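Closing a split seam on a couch arm without taking the couch apart

Asked 2020-05-22 in Furniture and Upholstery
Viewed 3193 times

I have a Gidberg three-seater, the model with the fat rolled arms that everyone's aunt owned at some point. The seam along the front of the left arm has let go. The split is as long as my hand and getting more ambitious every week. I can see the stuffing, the stuffing can see me, and the cat has opinions about both of us.

What I have tried so far is fabric glue (Trustau, the one in the yellow tube), which held until somebody sat down, and then ordinary sewing with an ordinary needle, which gave me a row of stitches that looks like a child's drawing of a railroad. I can't get at the back of the fabric because the cover is stapled on underneath and I'm not brave enough to start pulling staples.

The upholstery place in Onbridge quoted me $302 and said they could get to it in August. I paid less than that for the couch. Is there a way to close this from the outside so it doesn't show? The fabric is a heavy woven thing, gray, not stretchy at all.

3 answers

Answer 1 (accepted, 30 votes)

Yes, and you don't need to touch the staples. You want a ladder stitch with a curved needle. Your straight needle has to go in and come back out of a surface you can only reach from one side, and it can't bend, so it takes a big ugly bite every time. A curved needle swings in and out in one motion. They come in a packet with some sizes you will never use.

First get the old glue off. Pick out what you can with tweezers and trim the stiff threads along the edge, as few as possible. If the glue has soaked into the seam allowance you'll have to sew a little behind it, and the arm will be a hair tighter than it used to be. Couches can live with that.

Then the thread. Regular sewing thread will snap, probably during a holiday. Get bonded nylon or polyester upholstery thread in a gray one shade darker than the fabric. I use Filali because the shop near me stocks it, no deeper reason. Use one strand and knot the end.

Start half an inch before the split, inside the seam that's still good, with the knot buried. Fold both raw edges under along the old crease. Take a small bite along the fold on one side, cross straight over, take the same size bite along the fold on the other side. Cross straight, not on a slant, or you get your railroad back. Leave the first few loose, then pull the thread along the line of the seam and watch it close up.

Your fingers will give out before the couch does. Grip the needle with small pliers or a needle holder, partway along the curve, and follow the curve with your wrist. If you shove it straight you'll bend it, and you'll say something in front of the cat.
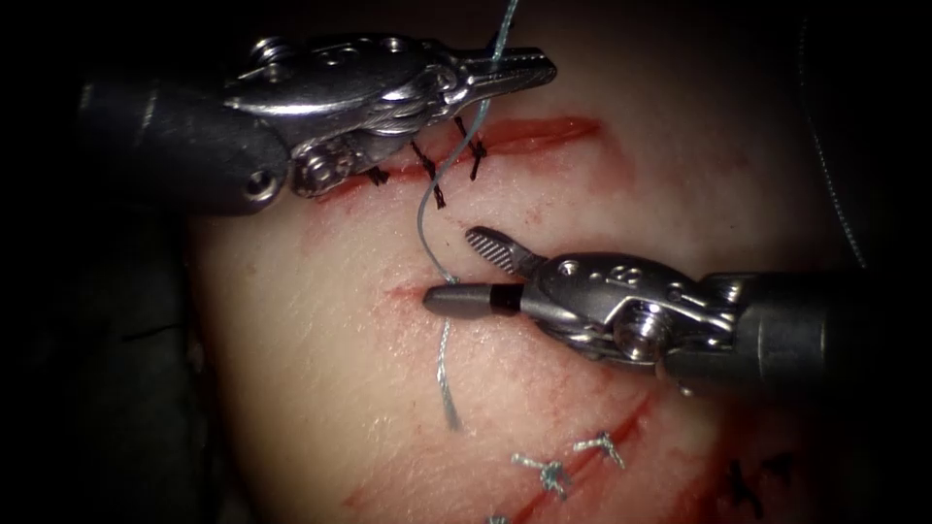
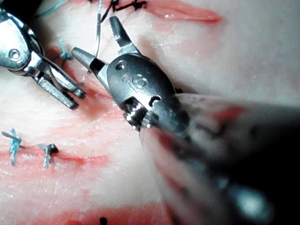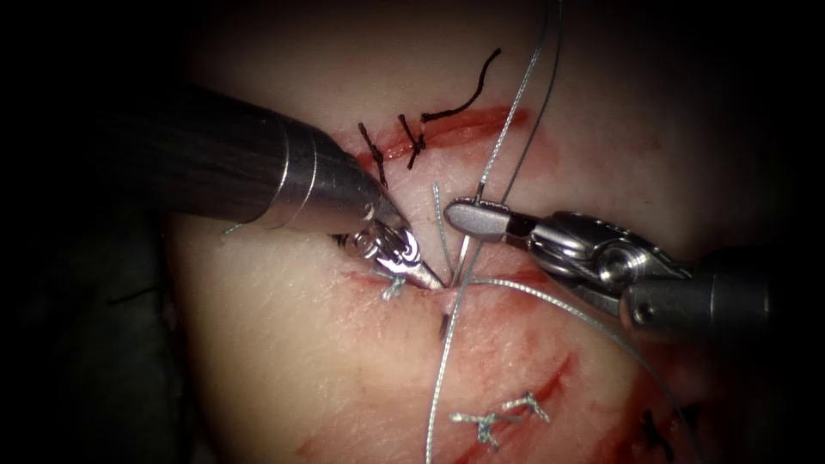 Pull snug every three or four stitches. If the fabric starts to pucker you have gone too tight, so ease it back with the tip of the needle. When you run out of split, keep going half an inch into the sound seam, tie off with two small knots right on the fold, then push the needle into the arm and out a couple of inches away. Pull, snip close, and the tail disappears inside.

Do a few inches on an old towel beforehand. It's dull, but so is unpicking.

Comment from the asker: Did it over two evenings. From the doorway you can't tell. From the seat you can, but people in the seat are usually looking at the TV. Thank you.

Comment: What size needle did you end up with?

Comment from the asker: The 3 inch. The bigger one was like trying to sew with a coat hook.

Answer 2 (9 votes)

The above is right, but ask yourself why the seam went. On mine the arm filling had slumped to the front and was pushing on it. Stuff a handful of polyester batting back up toward the top before you close, or you'll be doing this again next spring. Pin it shut while you work, too. T-pins, the long ones. Count them in and out.

Answer 3 (0 votes)

Throw blanket.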